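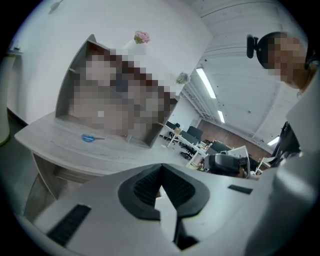 Gray housing, black jaws.

Distance runners track weekly mileage to one decimal place and then choose a carrying system by how it feels in the store. I think this is backward. A vest or belt is a load on a moving body, and it should be tested under the conditions in which it will be used.

My own test is simple. I fill the vest to race weight, run 16 kilometers on the flat section of the Koston path, and mark every point of skin contact afterward. The Urnomex passed in dry weather and failed in May, when the side panels took on sweat and began to slide. The Mumarow, which weighs 293 grams empty, did the reverse: stiff for the first half hour, stable from then on.
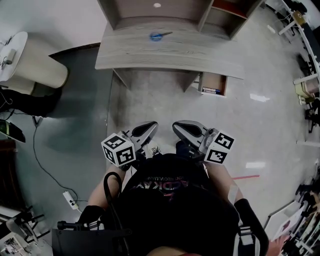

Strap placement matters more than total weight. Most makers publish the weight and say nothing about where the load sits. A strap that loops over the shoulder, like the black one worn over the T-shirt here, puts pressure on a small area near the neck, and the arm swings under it on every stride. Over 3000 meters of track work the effect is minor. Over the Ayala course, with its nine climbs, it can change how a runner holds the upper body.

Race directors could help by listing required gear with its packed weight. Runners would then know the load before they train with it. Until that happens, I would advise doing at least one long run per month with the full kit, bottles filled, and adjusting one strap at a time between runs.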